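Notebook – Golen room, rotary table layout
May, entry started 9:40 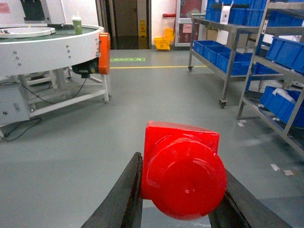 Rotary table, left; doorway and mop bucket behind; steel cart on the right.

Purpose of today: settle where the table stays for the Plokness work and write down what is around it, so the next person does not have to redo the layout.

Table. White frame, green belt surface on top. Checked level across the crossbars in both directions. Off by 2 mm on the door side, shimmed at the foot, rechecked, fine. Rim bolts gone over by hand with the short key. None loose. Did not touch the orange motor housing – Halldóra Laxdal wants the mounting left alone until she has the Boyer drawing.

Top surface. Green cup with white lid and the flat white disc are the two test pieces for now. Cup goes on upright, far side. Disc lies flat near the left. At low speed the cup stayed up for 5 full turns, then again for 5 after a stop and restart. Disc crept outward a little on the restart. Have not measured the creep. Next time put a pencil tick on the belt first.

Red cap piece. Fine circular ridges on the face of the cap, can be felt with a fingernail. Block end is the one to hold it by. Milagros Bravo asked for the cap diameter: 41 mm with the plastic calipers, which read slightly high. Repeat with the good pair when they come back from Prultthorpe.

Control box. On the floor at the left, cables running out from it. I do not like the cables there. Measured for a floor cover, need about 80 cm to get past the walking line. Ordered nothing yet, there may be an offcut in stores.

Floor. Yellow line is still the limit for anything on casters. Green sticker on the near side of the line marks the old cart position and is now wrong. Leave it until the layout is agreed, then peel and clean the epoxy with the mild stuff (the strong one dulled it last year by the sink).

Cart. Stays on the right. Heavy items on the lowest shelf only. One caster pulls to the side when turning, greased it, no change. Probably needs replacing.

Back wall. Mop bucket under the red pipe is all right, does not block the door with the window. Wet-floor sign lives through the open doorway. Light in that room is poor, ask for a new tube.

Open:
– disc creep, with tick marks
– cap diameter again
– cable cover
– caster
– Boyer drawing (Halldóra)

Stopped 11:15, table switched off at the box.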